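Cuaderno de taller – 22 jul 2018
Migración del archivo de Mughal

Objetivo: pasar el contenido del servidor antiguo a Plerkora antes de que Cabrera cierre el inventario. El catálogo de Ident sigue indexando por nombre de fichero, con lo que cualquier cambio de codificación rompe los enlaces.

Estado de la copia:
1. Primer pase con rsync, unos 2000 ficheros. Sin errores de lectura.
2. Suma SHA-256 de origen y destino. Discrepan 121, todos con tilde o eñe en el nombre.
3. Renombrado con convmv de ISO-8859-1 a UTF-8, primero en seco. Bangash revisa la lista antes de aplicar. 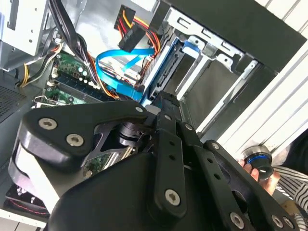 4. Segundo pase, solo diferencias. Quedan 2 ficheros que no cuadran; los aparto en /revisar.

Los dos apartados son exportaciones de Rernari con la cabecera truncada. Farooqui tiene otra copia de mayo – pedírsela antes de intentar reconstruir nada.

Espacio en destino: 224 GB libres tras el segundo pase. Suficiente para el resto del lote, justo si Shaikh quiere conservar también las versiones intermedias. Mi preferencia es borrarlas; están en cinta.

Discos: en las torres con caddy azul, anotar modelo y número de serie en la hoja, no solo la capacidad. Con «WD 1.0TB» no se distingue una unidad de otra.

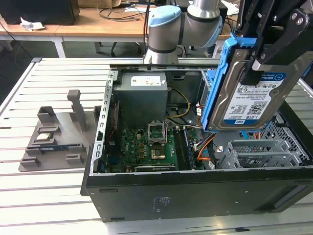
¿Por qué no se comprueban las sumas durante el propio rsync?
La opción --checksum decide qué se transfiere, pero no deja un listado que se pueda archivar. Nartey pide el manifiesto aparte, firmado y con fecha.

Pendiente: repetir el manifiesto después del renombrado, el actual ya no vale. Permisos de grupo en /catalogo sin revisar.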